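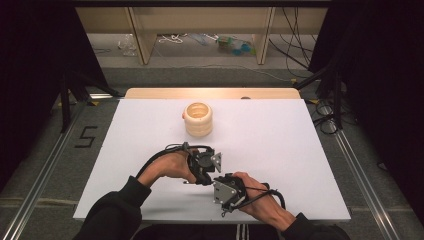
A ribbed cream cup-like object on a white tabletop

Jobs > Part-time and seasonal > Club scorer

Club Scorer, Fakir Cricket Club, Jarna

Fakir Cricket Club is looking for a scorer for the coming season, starting in May. The post covers 19 league matches, home and away, plus any cup games we reach. Our second team has its own scorer and is not part of this job.

You will keep the full record of each innings, ball by ball, in the paper book and on the club laptop. The two have to agree before you leave the ground. Scorecards go to the league by 9 p.m. on the day of the match. The home scoreboard is worked from the scorers' hut with a keypad, and you will sit beside the visiting scorer.

You should know the laws well enough to record byes, leg byes, penalty runs, and a revised target after rain. A scoring certificate is useful but we will pay for the course if you don't have one. Last season's first-team book runs to 286 pages, so clear handwriting matters.

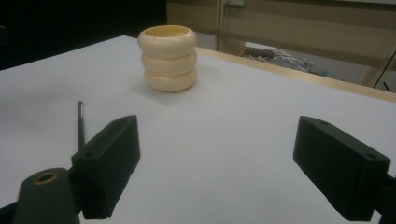 Home games are at the Jurnero ground, a short walk from the bus stop. Play starts at 1 p.m. and scorers are asked to be in the hut by 12:15. For away games there is a seat in the team van, or you can claim mileage. Tea is provided at all home matches.

The fee is $883 for the season, paid in two parts, with travel on top. Cup matches are paid separately at the same match rate. If you have to miss a game through illness, tell the team manager as early as you can. Illness does not affect your fee for the first two matches missed.

We would also like help over the winter typing up old scorebooks. There are 800 innings still on paper only. This work is optional, can be done at home, and is paid by the hour.

To apply, send a short letter saying where you have scored before and which dates you can't do. Include one completed scoresheet, any format. Applicants under 18 need a parent's signature. We will ask two or three people to score a practice match with us before we decide.

Contact the club | © Fakir Cricket Club | Back to top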